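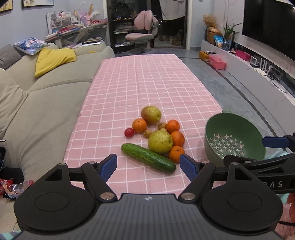 Is it better to show a robot a task with hand-held grippers or by driving the arm remotely?

Hand-held grippers are quicker for collecting a lot of varied examples of a simple task, and remote control is safer when the arm's reach or the force it uses matters.

Fisside Robotics Forum > Teaching and demonstration > Hand-held or teleop for a two-handed kitchen task

colanderman
Posted April 19, 2025

Looking for opinions before I put more evenings into this. The task is moving fruit and veg from the table into a colander, two grippers, one holding the colander steady and one picking. Oranges, a cucumber, a few small round things. I've done 200 demonstrations by hand so far in my own living room. The arms are at the Rutstead workshop and I only get time on them at weekends.

The trained policy picks up oranges well enough. It is poor on the cucumber. It tends to go for one end, lift, and the other end swings down and hits the rim. The small fruit are somewhere in between.

Should I carry on by hand, or stop and do the rest by remote control on the real arms?

tin_shed
How are you picking the cucumber up yourself? If you grab it wherever is nearest, the policy will too. I had the same trouble with courgettes. I went back and took every one across the middle with the fingers square to it, and threw out the old ones. Mine needed fewer demos after that, not more.

colanderman
Mixed. A lot of the early ones are near the end, as that was the comfortable angle for my wrist.

tin_shed
Then I'd start there. Cut those out before you change anything else.

halfpast4
I'd go the other way and switch to teleop now. Your wrist can do things the arm can't. We used the Jindberg arms in December for a similar job and found that a good share of our hand-held demos asked for poses the arm could not reach at all, mostly when picking things close to the body. The policy had learned them perfectly and the arm just stopped. With remote control you can't record a move the robot can't make.

The downside is speed. I was about three times slower and my first day was not usable.

mrs_overlap
Reach can be checked without moving to teleop. Run each recorded path through the arm's kinematics and drop whatever fails. We lost 13 out of a batch of 700 that way, which nobody minded. If you are losing far more than that, move where you stand or where the arm base is going to be.

I would also say that in your own home you get clutter, daylight, lamps, different cloths. You don't get that on a bench at Rutstead.

halfpast4
13 out of 700 is a good result but it depends on the arm. Ours was a short one. And the check tells you about reach, it doesn't tell you about force. Tilting a colander with one gripper while the other drops an orange in is a contact problem. By hand you feel the weight and correct it without thinking. None of that is in the recording.

mrs_overlap
Fair point on the force. I don't think oranges into a colander is a hard enough case to matter — if he was pressing a lid on I'd agree with you.

benchlamp
Does the colander have to be held? Put it down flat and let the second arm do nothing, or let it pick as well. Two free arms would be faster.

colanderman
It has to be held. The next stage is lifting it over to the sink, so I want the grip there from the start.

benchlamp
OK. I'd still record the holding and the picking as separate tasks first. When both go wrong at once you can't tell which arm caused it.

ladder_rung
Practical things from doing a lot of these:

Start with the grippers in the same sort of place each time, jaws open, and wait a second before moving.
Mix the order. If the red fruit always goes first it will look for the red fruit first.
Move the pile around the table and turn the cucumber to a new angle every few goes.
Keep the failed picks where you recovered and finished. Bin the ones where you gave up.

The Fuentealba notes pinned at the top of this section cover syncing the two sides, worth a read if your left and right recordings drift.

tin_shed
Not sure about keeping the recoveries. I did that and got a policy that fumbled on purpose, then fixed it.

ladder_rung
How many of yours were recoveries? I keep it to a small part of the set, and I trim the start so the clip begins after the slip.

tin_shed
Probably a third. I didn't trim them.

colanderman
Thanks all. Plan is to take out the end grabs, run the reach check, then record a new batch with the cucumber only. I'll book 2 sessions at Rutstead for teleop on the colander hold and train with and without them. Will post the success rates when I have them.

halfpast4
Use the same fruit positions for both tests or you won't be able to compare them.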